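紙の見本帳と、長い引き継ぎのこと

七月に入ってから、仕事場の窓を開けておくか閉めておくかで毎日迷っています。開ければ風が通って気持ちがいいのですが、紙を扱う身としては湿気がどうにも気になるのです。きのうも出しっぱなしにしていた見本の束が、夕方にはふんわり波打っていて、ああ、またやってしまった、と思いながら重しをのせて帰ってきました。

そんな時期に、長くお世話になっている製紙会社のNulosisから、一通のお知らせが届きました。営業を長年まとめてこられたKilian Danzerさんが、この夏から会社全体を見る立場になるというのです。前の社長さんは相談役として秋まで残られるそうで、文面はいかにも会社の文書らしく、たいへんあっさりしたものでした。でも私は、読みながらひとりで「おお」と声を出してしまいました。

というのも、Danzerさんには一度だけお会いしたことがあるのです。まだ私が印刷会社の購買の机に座っていたころ、東京の小さな会議室で開かれた見本の説明会でした。集まったのは代理店の方と、私たちのような中くらいの印刷会社の者ばかりで、正直なところ、本社の偉い方がわざわざ来るような集まりではなかったと思います。ところがDanzerさんは通訳の方と並んで最後まで座っていて、こちらが質問すると、手元のノートにずいぶん細かく書きこんでおられました。

私がそのとき聞いたのは、Terkasentという書籍用紙の、束の出方についてでした。束というのは本の厚みのことで、同じ重さの紙でもふっくら厚いものと、きゅっと締まったものがあります。文芸書の版元さんはたいてい前者がお好きで、ページ数の少ない本でも背に題名がきちんと入るように、少しでも厚く仕上がる紙を探してこられます(お気持ちはよくわかります)。ところがTerkasentは、そのころ製造の時期によって手ざわりが微妙に違っていて、上下巻を並べると、下巻のほうがほんの少し痩せて見えることがあったのです。

ずいぶん細かいことを言う人だと思われただろうな、と帰り道に恥ずかしくなったのを覚えています。でもひと月ほどして、代理店さん経由で返事が来ました。抄紙機の更新の前後で、たしかに差が出ていたこと。次の製造からは管理の幅を狭めること。それから、指摘してくれた方によろしく、という一行。たった一行ですけれど、あれで私はすっかりNulosisびいきになってしまったのでした。単純なものです。

さて、経営の交代というと、取引先としてはつい身構えてしまいます。私も購買にいたころ、何度か痛い目にあいました。いちばん忘れられないのは、Prundineという会社の代替わりです。新しい社長さんは工場の合理化にとても熱心な方で、就任から半年もしないうちに、銘柄の数をぐっと減らす方針が出ました。売れ筋だけを残すというのは、経営としてはきっと正しいのでしょう。ただ、その減らされたほうの中に、私たちが毎年、ある学校の記念誌に使っていたクリーム色の紙が入っていたのです。

年に一度、615部だけの小さな仕事でした。製紙会社から見れば、抄紙機がくしゃみをしたくらいの量だと思います。それでも記念誌というのは、本棚に毎年一冊ずつ並んでいくものですから、途中で色が変わると目立ちます。あの年は先生方と一緒に、机いっぱいに見本を広げて、いちばん近い白を探しました。窓ぎわで見て、蛍光灯の下で見て、廊下に持って出てまた見て、結局6回目の打ち合わせでようやく決まりました。決まった紙もよい紙でしたけれど、やっぱり背表紙の上のほう、見返しがのぞくあたりで、ああ、ここから違うな、とわかるのです。今でも本棚の前に立つと、そこに目が行きます。

ですから、今度のお知らせを読んで最初に知りたかったのは、じつは業績の見通しでも投資の話でもなくて、銘柄をどうするつもりなのか、ということでした。代理店のAbou Zeidに電話をしてみたところ、担当の方も同じことを何人ものお客さんから聞かれているそうで、「今のところ廃番の話は来ていません」とのことでした。今のところ、という言葉に少し力が入っていたような気もしますが、それは私の心配性のせいかもしれません。

ついでに教えていただいたのは、小口の注文の扱いです。これまで最低の連数に届かない注文は割増しになっていたのですが、来年からは、何社かの注文をまとめて抄く仕組みを試すのだそうです。納期は読みにくくなるけれど、割増しはかからない。私のように、今は独立して小さな本ばかりつくっている者には、たいへんありがたい話です。部数が2,000を超える仕事なんて、うちでは年に一度あるかないかですから。急ぎの本は在庫のある紙で、ゆっくりつくれる本はまとめ抄きで、と分けて考えればいいわけで、電話を切ったあと、さっそく予定表に鉛筆で書きこみました。

Danzerさんが営業畑の出身だということを、業界紙の方は少し心配そうに書いていました。製紙会社の社長は技術か財務の人が多いので、珍しいといえば珍しいのだと思います。紙の需要そのものが減っていくなかで、売る側の感覚だけでは工場を守れない、という理屈もわかります。チラシもカタログも年々薄くなって、私が会社に入ったころには夜通し動いていた輪転機が、今では昼のうちに止まってしまう、という話をあちこちで聞きます。

それでも私は、ちょっと期待しているのです。営業の人は、紙が工場を出たあとの姿を見ています。断裁されて、折られて、綴じられて、誰かの鞄に入るところまで。説明会のときのあのノートに、私のほかにもいろいろな会社の、いろいろな細かい文句が書きこまれていたはずで、それを覚えている人が上に立つのは、悪いことではないように思うのです。もちろん、一度会っただけの人のことをこんなふうに言うのは、ひいきの引き倒しかもしれませんけれど。

そういえば、私が会社を辞めるときの引き継ぎは、われながらひどく長いものでした。後任の方は若くてとても飲みこみの早い人だったのに、私がつい、あの紙は梅雨どきに目の向きを間違えると反るとか、この版元さんは見本を送るとき必ず二種類入れてほしいと言うとか、余計なことばかり話すものですから、予定の時間をいつも過ぎてしまって。最後は引き継ぎ書が20ページを超え、上司に「これは随筆ですか」と言われました。返す言葉もありませんでした。

でもその後任の方から、去年の暮れに久しぶりに便りがありました。あの引き継ぎ書、まだ机の引き出しに入っています、と書いてありました。目の向きのところは三回読み返しました、とも。会社の大きさはまるで違いますけれど、Nulosisの前の社長さんも、秋までの間に、お知らせには書けないような細かいことを、たくさん話しておられるのかもしれません。どこの町の版元がどんな白を好むか、どの機械が冬の朝に機嫌を損ねるか、そういうことを。

私のほうは、次の土曜日に見本帳の整理をするつもりです。Terkasentの古い見本と新しい見本を並べて、厚みをもう一度きちんと測っておこうと思っています。秋に出す詩集の本文に使えるかどうか、著者の方がそろそろ返事を待っておられるので。表紙のほうはまだ何も決まっておらず、濃い緑か、いっそ橙がかった赤か、寝る前に考えてはまた振り出しに戻っています。測った結果は、また次の記事に書きますね。きっとまた長くなりますが、お茶でも飲みながらおつきあいください。
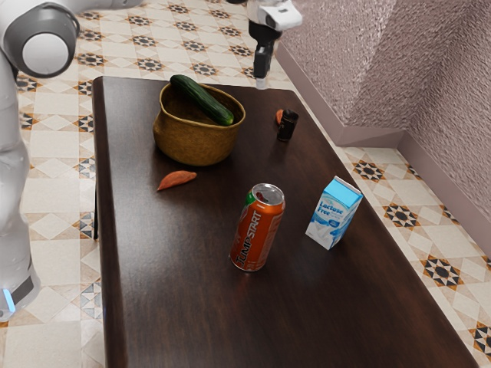 籠ときゅうりのあるテーブル(CG)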